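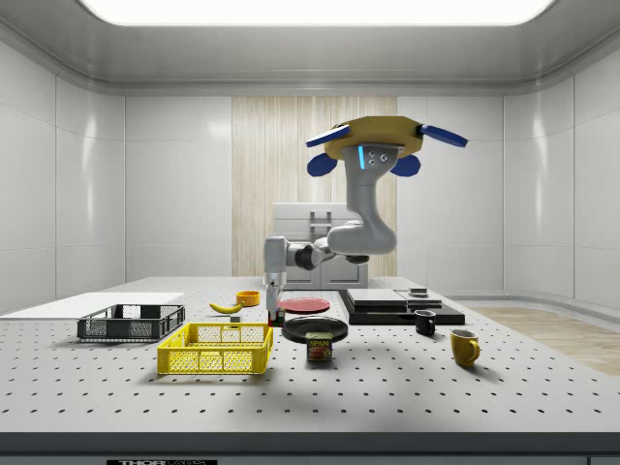

Brijesh Rathore lo resume así: un taller de encuadernación no se aprende mirando, y por eso la nueva temporada de Grallcombe empieza con las manos en la cola y el hilo desde la primera mañana. Con esa idea abre sus puertas el ciclo *Papel, hilo y lomo*, que vuelve a Grerkasthorpe con más plazas, más horas de prensa y un programa que nos tiene entusiasmados.

**Grerkasthorpe, 15 de febrero de 2020** – La casa de oficios Grallcombe presenta su segundo ciclo de encuadernación y restauración de libros, dirigido a quien nunca ha cosido un cuadernillo y también a quien lleva años haciéndolo en la mesa de la cocina. Habrá 42 plazas repartidas entre los grupos de iniciación y los de continuidad, con inscripción abierta desde hoy.

El punto de partida es la colección Després, un fondo de 2.366 volúmenes cedido a la casa el pasado octubre: novelas por entregas, devocionarios, libros de cuentas, manuales de jardinería y una cantidad estupenda de partituras. Muchos tienen las tapas sueltas o el lomo vencido, y los alumnos de continuidad trabajarán directamente con ellos bajo la supervisión de Elżbieta Kwiatkowski.

«Hay un recetario con anotaciones en los márgenes de al menos dos manos distintas, que discuten entre ellas por la cantidad de azúcar», cuenta Kwiatkowski. «No vamos a borrar nada de eso. Le pondremos un lomo nuevo y que sigan discutiendo.»

## Qué se hará en los talleres

Los grupos de iniciación aprenderán a plegar y coser cuadernillos, a cortar cartón con limpieza y a montar una tapa en tela. Cada participante terminará dos libros, uno de costura vista y otro de tapa dura, y se los llevará a casa. (¡La guillotina grande, eso sí, se queda con nosotros!)

En continuidad se trabajarán las cabezadas a mano, los injertos de papel japonés y la reparación de bisagras. Harish Thakur se encargará además de una sesión sobre papeles marmoleados que el año pasado no cabía en el calendario y que muchos alumnos nos pidieron por carta, por correo y hasta por la ventana del taller.

Los materiales están incluidos: hilo de lino, telas, cartón y adhesivos. Solo pedimos que cada persona traiga un delantal y, si tiene plegadera propia, que la traiga también, porque una plegadera gastada por su dueño vale más que cualquiera de las nuestras.

## Muestra final

El ciclo se cerrará con una muestra abierta al público en la sala Tovico. Se expondrán los trabajos de ambos grupos junto a una selección de volúmenes Després ya reparados, y el público podrá hojear varios de ellos. Jaruwan Kaewsai prepara las cartelas, que explicarán cada intervención en lenguaje llano – qué estaba roto, qué se ha conservado y qué se ha sustituido.

## Inscripción

Las solicitudes se recogen en la recepción de Grallcombe, en horario de mañana, o por correo postal. Las plazas se asignan por orden de llegada y se guarda lista de espera para ambos niveles.

**Contacto para prensa:** Vichien Khunthong, oficina de comunicación de Grallcombe, Grerkasthorpe.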